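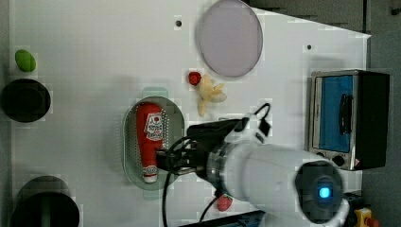

Skidmont, December 8, 2020

4.2 Informal groupings on the shared table

The most rewarding part of the Skidmont work, for us, was the material that fell outside our coding sheet. We had gone in expecting people to sort household things by the usual labels: food with food, dishes with dishes, appliances pushed to the back. Much of the time they did. What kept us talking over lunch, though, were the layouts in which the labels blurred, and Figure 3 is a lovely instance. A ketchup bottle lies lengthwise in an oval tray, cap end down the table, while the strawberry and the peeled banana are left on the bare white surface beside a pale lavender plate. The plate has more than enough room for both.

Under the scheme we borrowed from our earlier cupboard study (Yap and colleagues, the Clerna report), this layout would score poorly. Fruit and plate are neighbours but have no container relation, and the bottle is contained by something most of our raters called a serving dish. Yet when the same raters were asked whether the table looked "tidy", "in use" or "left over", the great majority chose "in use", and they were remarkably quick about it. We think they were reading the tray as a boundary. A bottle on its side in a raised rim has a place, in a way that a bottle on its side on an open tabletop does not.

We saw a similar effect with round vessels. The two black containers stand along the left side of the table in Figure 3, and a small green oval item, lime-like in shape and colour, sits by the upper one. Raters who called it a lime were inclined to say it belonged with the strawberry and banana, in spite of the distance. Those who were unsure what it was linked it to the nearest container instead. Recognition pulled the grouping one way and proximity pulled it the other! Bienvenido Yap had predicted something of the kind in his notes from March, and it was a pleasure to see it come through so plainly in the ratings.

Across the full set of 287 layouts, the 34 raters gave us 3485 usable judgments, and the pattern held up well. Items that shared a rim, a tray or a plate were grouped together by nearly everyone. Items that only shared a category were grouped together when they were near each other, and much less dependably when something larger came between them. Appliances acted as anchors. A toaster oven, wherever it was, tended to organize the things closest to it in the raters' minds, and several people used the word "kitchen" for that part of the table and some other word for the rest.

The peeled banana deserves a note of its own. We had treated whole and peeled fruit as a single class, which we now regard as a mistake. A banana with its peel splayed open was described as a snack, as something begun, as rubbish waiting for a bin, and by one cheerful rater as decoration. None of those readings came up for whole fruit. The state of an object seems to matter to its neighbours too – the strawberry next to a peeled banana was far more often called part of a snack than a strawberry alone.

For the Alva coding sheet we have therefore split two of the categories and added a field for resting posture (upright, on its side, inverted). The Vondeo layouts, taken up in Section 5, were coded with the revised sheet from the start, and we have gone back over the first 100 Skidmont layouts with it as well. Agreement on the posture field was high. Agreement on "belongs to" is still the weak spot, and we would be delighted to hear from anyone who has found better wording for it.

Figure 3. Mixed tabletop layout from the Skidmont set, viewed from above, with ketchup bottle in oval tray and fruit beside the plate.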